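The letting agent's brochure called it a flexible workspace. For the tenants on the second floor of the old Zanel building, that meant a long room, a shared kitchen and a booking sheet taped to the lift door.

Shared offices were sold to small firms as a way out of the long lease. You pay by the month, you leave when you like, and someone else worries about the boiler. In Fullen, a town with more empty floors than it can fill, the idea caught on quickly. The Zanel building was the first to convert. It had been a glove warehouse, then a call centre, and then nothing at all for 9 years.

Leokadia Sowa rents a corner desk there for her bookkeeping business. She moved in from her spare bedroom, where she had worked for most of her adult life.

"I wanted a door I could shut at five," she says. "I didn't get a door, but I do go home at five."
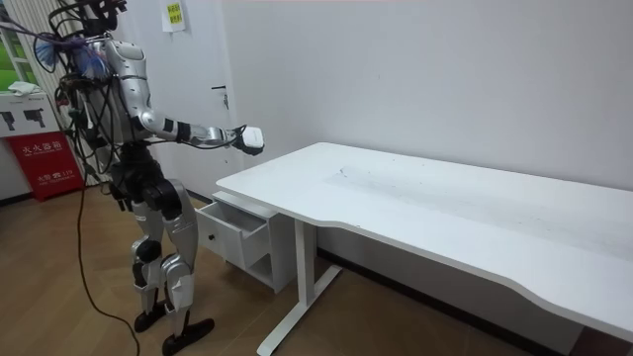
*A white desk and a silver humanoid robot, its hand held out by the near corner.*

Her rent is £101 a week, with heating and cleaning included. Post costs extra, and so does a locker. She says the price is fair but the contract took her an evening to read, and she reads contracts for a living. The notice period was on one page and the exceptions to it were on another.

Noise is the usual complaint in places like this. Linora, the company that runs the building, tried a quiet hour after lunch and dropped it within a month. People on the phone to customers could not very well whisper. There are now two phone booths by the stairs, and tenants book them in the same way as the meeting room. The booths get hot in summer. Most people prop the doors open, and everyone can hear them anyway.

The other complaint is parking. The yard behind the building has room for a few cars and a delivery van, and the bakery next door has an old right to use part of it. Sowa cycles. She keeps the bike under the back stairs and has been asked twice to move it.
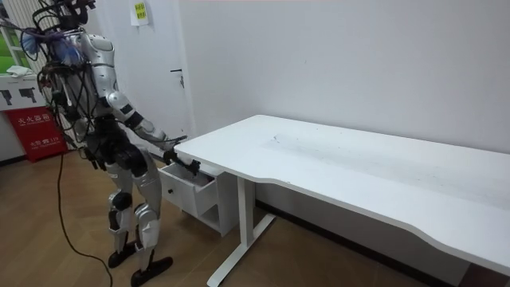
Fullen, February

The morning starts slowly. At half past eight the kitchen is the busiest part of the floor, and the talk is of the new bus timetable. The 52 no longer stops at Tierney Road, so anyone coming from the estate has to walk the last stretch up the hill.

Linora wants to open the third floor before the autumn. The plans show small closed rooms this time, with proper doors, at a higher rent. Sowa has seen the drawings and put her name down for a viewing - she would like the one over the yard, if the bakery's fans aren't too loud.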